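Skudum open day, and far too much cheese

We went to the Skudum dairy open day in March and I'm still full! Tours left from the farm shop, 19 people at a time. 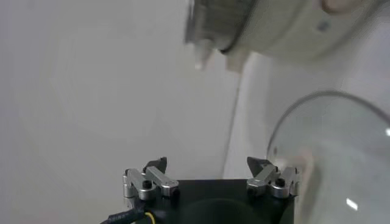 Ritva Ojala thought the ripening cellar alone was worth the drive, and I'm with her (the smell, though). The blue was my favourite, £34 for a whole one, so I bought a wedge and ate half in the car.

Get there early, the parking's awful.

Recent posts
Baptista bakery visit
Two wet days in Nulatari
Soup for a crowd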